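3 评测平台与试用过程

3.1 套件构成

本文评测的对象是Skironia公司提供的桌面分拣套件。该套件面向小型仓储和实验室用户,以整套租用的方式交付,内容包括一台协作机械臂、一只电动两指夹爪、一个腕部相机、控制软件以及供应商的远程支持服务。料盒、桌面和被抓物品由用户自备,供应商只在手册中给出料盒开口尺寸和摆放距离的建议值。选择这一套件有两方面的考虑:一是它的控制接口公开,抓取过程中的关节角、夹爪开度和腕部图像都可以按时间对齐后导出;二是它不要求用户编写运动规划程序,适合考察非专业人员在接受短期培训之后能达到的水平。

套件的软件分为三层。底层负责关节控制与碰撞检测,由供应商封装,用户不能修改。中间层称为“任务模板”,每个模板对应一类动作,例如从开口料盒取物、向平面放置、在两个料盒之间转移。用户在模板中填写料盒位置、接近方向和夹持力,即可生成一条可执行的流程。最上层是记录与回放界面,用于检查每次执行的图像和状态曲线。我们在评测中只使用任务模板和记录界面,没有绕过模板直接下发关节指令,以便结果能够反映普通用户实际得到的性能。

3.2 安装与标定

评测在Plernham实验室完成,套件于5月到货。安装由两名技术人员按照手册进行,其中一人此前没有使用过机械臂。机械臂底座固定之后,先运行自检程序,再进行手眼标定。标定采用供应商提供的棋盘格板,软件引导操作者将腕部移动到若干姿态,每到一个姿态采集一帧图像。整个安装和标定过程用时185分钟,其中较长的一段花在线缆整理上。夹爪的供电线与相机的数据线都沿臂身外侧走线,手册要求在腕部留出余量,但没有说明余量的具体长度。第一次走线后,腕部转到接近极限的角度时线缆被拉紧,触发了力矩保护,重新留线后该现象没有再出现。

标定结果保存在控制箱内,断电后不会丢失。更换夹爪指尖之后,手册建议重新测量工具中心点,但不需要重做手眼标定。我们按这一建议操作,没有发现因此产生的明显偏差。需要指出的是,软件在标定结束时只显示“通过”或“未通过”,不显示残差数值。对于希望掌握误差来源的研究用户,这一点不够方便。我们最后从导出的日志文件中找到了残差字段,手册中没有提到它。

3.3 任务设置

试验任务为从开口料盒中取出单件物品,并放到桌面的指定区域。料盒采用前部开口带斜沿的塑料堆叠盒,这类料盒在小型仓库中使用普遍,前沿较低,便于人手取物,但对夹爪来说,侧壁和斜沿都会限制接近方向。机械臂从料盒上方斜向进入时,夹爪指尖与盒沿之间的间隙是影响成功率的主要因素之一。图1为夹爪位于料盒上方时由腕部相机拍摄的画面。 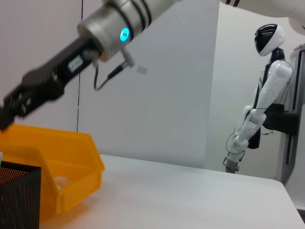

Ignacio Lozano

图1 夹爪位于黄色料盒上方,料盒置于白色桌面;画面右侧为一台白色人形机器人。

在图1中,夹爪本体略有运动模糊,这给图像处理带来一定困难。套件的视觉模块使用单帧图像估计物品位置,如果触发时刻夹爪仍在移动,物品轮廓就会变宽,估计出的中心可能偏向运动方向。模板中有一个名为“稳定等待”的参数,用来规定到位后延迟多久再拍摄,出厂值为零。我们将其调大之后,位置估计的离散程度下降,但单次循环时间相应变长。两者之间如何取舍取决于用户对节拍的要求,手册没有给出推荐值。

物品的材质同样影响识别。图1的料盒内靠近前部有一件浅色半透明的物体,隔着塑料只能隐约看到。这类目标与盒体之间的对比度低,盒体表面又有反光,视觉模块给出的置信度普遍低于不透明物品。套件允许用户设置置信度门限,低于门限时流程暂停并等待人工确认。门限设得过高,暂停次数会增多,操作者需要频繁介入;设得过低,则会出现空抓。我们在正式试验中保持出厂门限不变,在补充试验中再作调整。

3.4 试验流程与记录

正式试验共执行713次抓取,每20次为一组,最后一组不足20次。组与组之间由操作者重新摆放物品,料盒位置保持不变。每次执行的结果分为四类:完成、空抓、掉落和中止。空抓指夹爪闭合后没有夹持到物品,掉落指物品在转移途中脱离夹爪,中止指系统因碰撞保护或置信度不足而停止。结果由操作者现场填写,再与记录界面中的夹爪开度曲线核对。两者不一致时以曲线为准,并在备注栏中注明。

操作者在试验之前接受供应商提供的在线培训。培训内容以视频为主,末尾有一段远程答疑。培训对模板参数的讲解比较细致,对异常处理的讲解较少,例如碰撞保护触发之后应当从哪一步恢复,视频中没有演示。试验初期,操作者遇到中止时一般选择从头执行整个流程。后来供应商的支持人员在答疑中说明,可以在记录界面里选择最近的安全点继续执行,此后的恢复时间明显缩短。我们认为这一功能应当写入手册正文。

3.5 试用中发现的问题

从使用角度看,套件的硬件部分比较稳定。试验期间没有发生夹爪或关节故障,碰撞保护的触发也大多有明确原因,主要是夹爪侧面与料盒侧壁接触。出现这种情况时,机械臂会在接触后立即停止,料盒发生轻微移位,需要由人工复位。料盒没有固定在桌面上,复位后的位置与原位置之间存在差异,会影响随后的几次抓取。我们在补充试验中用定位条限制料盒,该问题基本消除。供应商目前不提供定位附件,合作单位Starolstead自行加工了一套,安装方法见附录。

软件部分的问题主要有两项。第一,任务模板对接近方向的描述采用欧拉角,没有图形预览,没有相关背景的操作者难以判断填写的数值对应怎样的姿态,往往需要低速空跑一遍才能确认。第二,导出数据时,图像与状态分别存放在不同的文件中,依靠时间戳关联,而时间戳的起点以控制箱上电时刻为准,控制箱重启之后会重新计数。如果一组试验中间发生过重启,用户必须手动拼接。我们将这一情况反馈给供应商,得到的答复是后续版本会改用统一的时间基准。

服务响应方面,我们在试验期间共提交2次远程支持请求。一次涉及上文所述的线缆走线,另一次涉及安全点恢复。两次请求都在当日得到处理,支持人员能够直接读取控制箱日志,不需要用户反复描述现象。远程访问需由用户在界面上授权,授权到期后自动关闭,这种做法便于实验室进行信息安全管理。

3.6 对照条件

为了便于比较,我们在相同的桌面和料盒条件下测试了Frade公司的同类套件。两套设备的安装高度和料盒到底座的距离保持一致,物品种类和摆放方式也相同。Frade套件的任务流程需要用户以脚本形式编写,因此由熟悉脚本的人员完成配置,正式执行时仍由同一组操作者负责。两套设备的视觉模块原理不同,本文不对识别算法本身作比较,只比较整套系统在给定任务下的完成情况、人工介入次数和恢复时间。

比较时还需要注意租用方式的差别。Skironia的租用费用包含远程支持和软件更新,Frade的远程支持需要另行订购。本文试验中使用的是含支持的版本,未订购支持的用户在恢复时间上的表现可能与本文结果不同。两套设备在试验期间均未更新软件,所用版本号列于附录。各类结果的统计以及人工介入次数的分布在第4节给出。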